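Do January signings help? A look at one football league
Student project report, Sports Data elective
Author: Selvanayagam

Football pundits love the January transfer window. A club in trouble buys a striker, wins a couple of matches and the signing gets the credit. I wanted to see if the results back that up. I doubt they do.
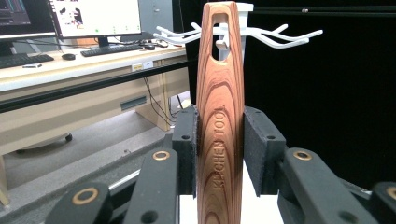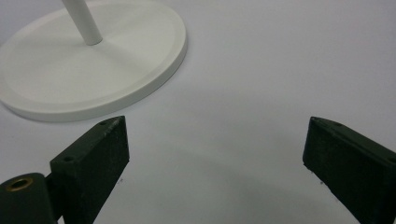
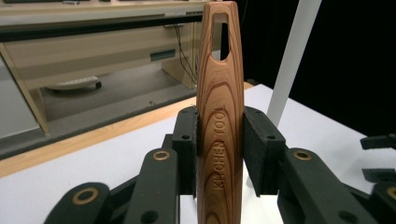
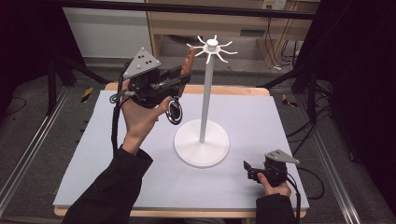

Kitchen tool handle (first and third) and white stand (second and fourth).

What I looked at
I used the records of the Ondov regional league, which cover 68 mid-season signings. For each one I compared the club's points per match before the player's debut with the points per match after it. I threw out 7 signings where the player never got on the field. You could argue they should have stayed in, as the club still paid for them.

What came out
Of the signings left, 30 were followed by a better points rate. The rest were followed by the same rate or a worse one. That is less than half, and it includes some clubs that were doing so badly they had little room to drop further.

Erncombe is the case everybody brings up. They signed a centre forward while sitting second from the bottom and finished mid-table. The match reports call him the turning point. But their goalkeeper came back from a knee injury in the same month, and their next four games were at home. I can't separate those things with the data I have, and I don't think the reporters could either.

Stondevora went the other way. They brought in 2 midfielders, got plenty of praise for their ambition, and were relegated. Very little has been written about those deals since.

Problems
Clubs mostly buy when their form is poor, and poor form tends to recover a bit on its own. I had no proper comparison group of struggling clubs that bought no one. The league's fee figures are also patchy, so I left money out. My supervisor suggested weighting by minutes played, but the early team sheets don't list substitution times.

I would want several more seasons before saying January signings make no difference. I'd want the same before believing they do.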